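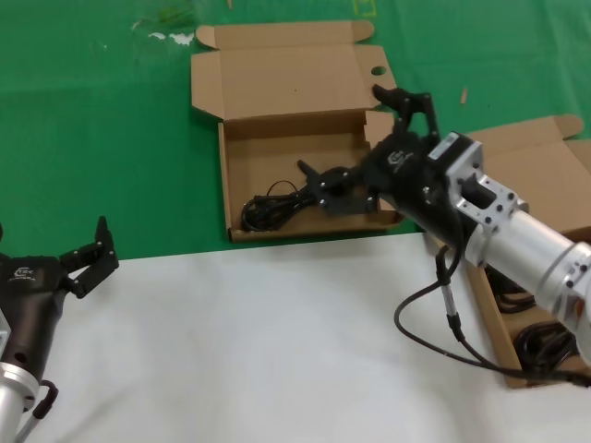
By the Prodora Support Desk
Updated Monday, October 2, 2023

4.2 Connecting the power cable

Read section 4.1 first if the display is going on a wall.

1. Check that the cable is in the box. The part number is 1692.
2. Turn the display face down on a soft cloth.
3. Push the small plug into the socket marked DC IN until it clicks.
4. Run the cable through the clip on the stand – leave a little slack at the hinge.
5. Plug the other end into a wall outlet.

Note: The first start takes 114 seconds. The light stays orange during this time.

Caution: Do not use a cable from the older Ollness model. The plug fits, but the voltage is different.

If the light blinks red, unplug the display and see error 359 in section 9.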